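Small Self-Service Spaces, Unit 4
Drinks Shelf and Dryer: Keeping a Shared Corner Easy to Use
Handout prepared by Samina Soomro for the evening group at Brunmont
12 shares | 3 comments

Welcome back, everyone, and thank you for the lovely pile of homework (I've read every page, and I'm still smiling over the floor plan with the cat drawn in). In November we spent our evening on doors and walkways, and tonight we move on to the two things people come into a small self-service place for, which in our course are something to drink and something to dry their clothes in. I know they sound like separate businesses. The people who use them tend to treat them as one errand, though, and so we'll plan them together.

4.1 The drinks shelf

Please start with the person who is standing there and doesn't know what they want yet. They'll look along a shelf before they read a single label, so group your bottles by how they look from a few steps away. Put the amber drinks together in one line, keep the dark little bottles and cans on their own tier, and let the red labels have a tier too if you carry them. A shopper can then find the same thing again next time without hunting. It also makes restocking pleasant work, and I say that as someone who spent a whole winter at the Volen shop filling shelves where everything had been mixed up by whoever got there first.

A clear side panel is a nice thing to have on a wall shelf, by the way. You can see the stock from the side as you come up to it, and the end bottle has something to lean against besides good luck.
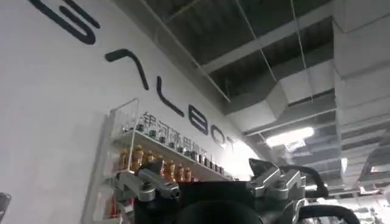 Kibet Minja wrote back after the last session to say that he would put the slow sellers at eye level for the first month and the favorites lower down, as people will bend for something they already like. I've gone back and forth on this with myself for days! My own habit is the opposite, and I still think a new visitor should meet the favorites first, but do try his way if you have two shelves and can compare them. Bring your notes, even if they're only scribbles on the back of a delivery slip.

For your budget sheet, use an opening stock of 700 and a fixtures allowance of up to 2,000, both in the course's practice currency. Leave the restocking line blank for now. We'll fill it in together after the break, and it always takes longer than I plan for.

4.2 The dryer

A dryer asks more of people than a shelf does. They have to choose a machine, load it, set it, pay for it, and then remember which one it was when they come back twenty minutes later with their hands full. Everything we write on or near the machine should help with one of those moments, and anything else can go on the wall.

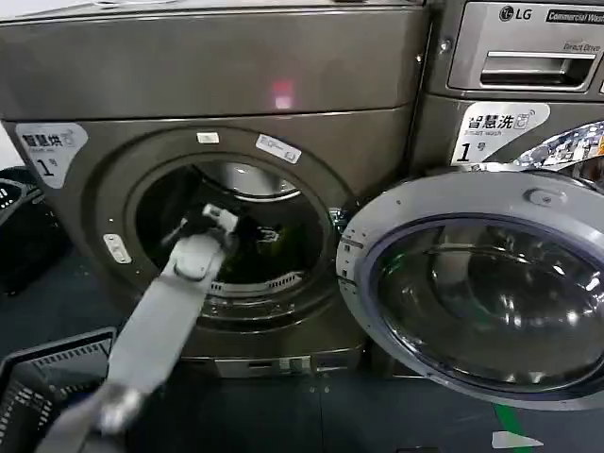 Numbering is where I'd like you to begin, even if you own only two machines and feel a bit silly doing it. People call you on the phone about a dryer, and "the one on the left" depends a good deal on where they're standing. The number should be big, it should be on the machine itself, and it should match the number on the payment screen and in your repair book. I like a big black "1" with 号 after it on a white sticker at the upper left of the front panel, where it's well clear of the round opening and whatever is going in or out. Smaller tags can sit around the rim if you need them, but be strict with yourself about size: faint printing on a little label won't help a customer at all, so copy anything they need onto a proper sign.

Dark clothes in a dark drum deserve a line on that sign as well. A black sock can stay behind for a week. At Demaline we simply wrote "Please reach all the way to the back," in letters as tall as my thumb, and the lost-sock basket got noticeably lighter. Check the drum yourself when you close up, too, and run a hand around the inside of the rim while you're there.

4.3 To bring next time

A sketch of one shelf, with the drinks grouped by color and size. Pencil is fine.
The wording for one dryer sign, forty words at most, read aloud to somebody at home before you hand it in.
Your budget sheet, with 1,000 set aside for repairs.

Paula Bogdan and Daniyal Yousafzai are sharing the first table, so please leave them room for their cardboard model. I'll have the kettle on before we start.

3 comments | 12 shares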